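The Clerard case sealer has been back on the line since June, and the glue temperature drift is gone. The cause was the tank thermistor connector. Two of the four pins had lost their plating, and the controller was reading the extra resistance as a cold tank.

I cleaned the contacts first, which held for 147 cases. Then I ordered the replacement harness from Morin, part 2387, and fitted it with the machine locked out.

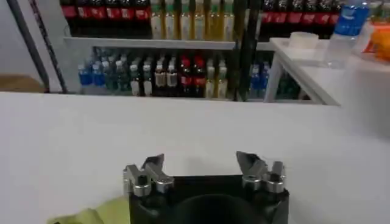 With the new harness in, the set point needed to come down. The old setting had crept up to cover the bad reading. Ákos Szekeres at the Sivdale plant runs the same model and sent me his numbers, so I started from those and stepped down two degrees at a time until the flaps began to pop, then went back up one step.

Compression time is unchanged. Next job is the infeed belt, which tracks left on tall cases.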